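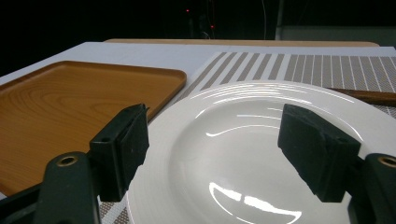
The question behind Triltside is simple: can a machine set and clear a table in a normal home, at a speed which a normal family would accept? At present our answer is no, or not yet. We collect demonstrations with a hand-held gripper so that a robot arm can learn from them later. The chores look easy on paper. But a glossy white plate with a wide rim, lying on a striped placemat under bright lights, gives many reflections, and in our trials the software often took a reflection for an edge. A tray with a low lip has a different difficulty, for the fingers must come from the side.

## Contents

Triltside holds 200 demonstrations, recorded by the Levero group in Veltitz. Half of them (100) concern plates and the other half concern trays, boards and cutlery. Every demonstration is at most 90 seconds long. Version 2 replaces the first version completely, please do not mix them.

- `plates/` moving a plate on the placemat or off it
- `mixed/` all other table work
- `notes.csv` one line for each demonstration, with our judgement of success

Knives are treated as obstacles only. The arm has to go past them and must never pick them up.

## How far are the machines?

With a policy trained on this data, our arm can lift a plate from a clear place on the table. When a board and a knife lie close to the plate, it fails more than we would like, and it usually fails by waiting too long. A person does not think about such a thing at all.

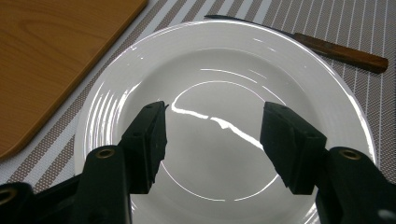 One user of the first version wrote to us that slowness is the wrong complaint: a machine may need the whole night for the dishes, if in the morning they are done and none is broken. We find this a fair point. For a home it changes the goal, and we now report breakage before speed. For the canteen at Cardoso, where we made a small test, the speed still matters, as people are standing in line.

Trays are the part where we have the most hope. They are light, they do not break, and a bad grip can be tried again. 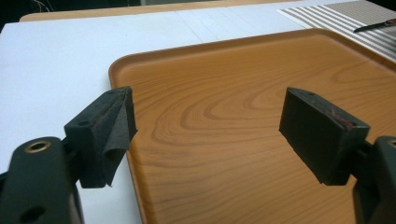
The second try is also what we miss most in the data. Our operators are skilled and seldom make an error, so the policy hardly sees how to recover from one. In December we will add demonstrations with bad starts made on purpose.

## Known limits

- Only one table, and the same lights every time.
- No food, no liquids, no glass.
- Success was judged by one person, so borderline cases may be wrong.
- Colour is not corrected between sessions.

## Use

Research and teaching are free. If you want to put the data in a product, please write to the Levero group first.

Last edited 21 November 2025.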